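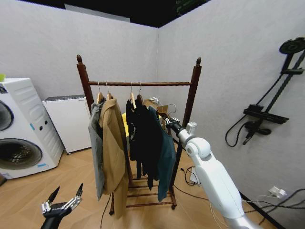

About Usus

Hi, and welcome! I run Usus, a small school of hand lettering in Durimberg, and I get asked what the name means more than I get asked about prices, so let's start there. It's Latin for use, or practice. I found it in the back of a dictionary while I was supposed to be doing my taxes, and I liked how it looked in capitals (two U's, two S's, all curves – a nightmare to space and a great first exercise).

I painted shop signs for a living before I taught anybody. My first paid job was the window of Shenoy, the bakery on the corner by the tram stop, and I got the second line so low that you had to crouch to read the opening hours. They kept it. I still walk past it on my way in and wince a little!

We opened in September 2019 with one evening class and a box of brushes I'd been hoarding for years. Since then 423 people have taken the beginners' course, and 179 of them came back for a second one, which makes me happier than I can tell you. The beginners' course runs 20 weeks. I know that sounds long. We spend the first three on straight strokes and nothing else, and people grumble, and then around week four their hands settle down and we get to do the fun stuff.

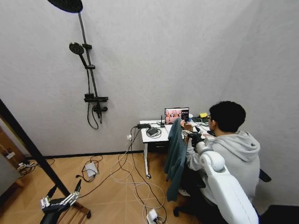
Nisreen Awwad wrote to me in June that she had nearly quit over the straight strokes, and that she now draws them on the phone pad at work without noticing. She also wanted me to say on the website that the homework takes longer than I claim. Fair enough – plan on half an hour a night, and more when we reach the letter S.

What we teach

Brush capitals, casual script, chalk lettering, and a short course on laying out a sign so that it all fits. You don't need nice handwriting. Mine is awful, ask anyone who's tried to read my shopping list.

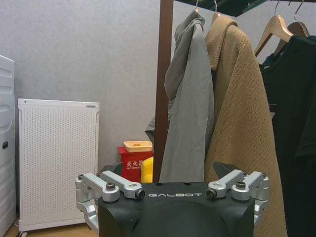 Spacing is the thing I could talk about all day, and in class I pretty much do. Beginners squeeze. They fall in love with the shapes and forget about the gaps, and then the whole word turns into a fence. Give your letters some air and even plain ones look sure of themselves: GALBOT in white capitals on black, spread out like that, reads in one go. Then try it yourself and watch what happens between the L and the B, where the L leaves a big hole above its foot and you have to decide how much of it to close up. I'd nudge them together a hair. My students argue with me about this.

Joining us

New courses are listed on the Classes page. Brushes and paper are included, but please bring an old shirt, because the black enamel we buy from Voltberg does not wash out of anything. If you'd like to sit in on a class first, drop me a line and I'll save you a stool.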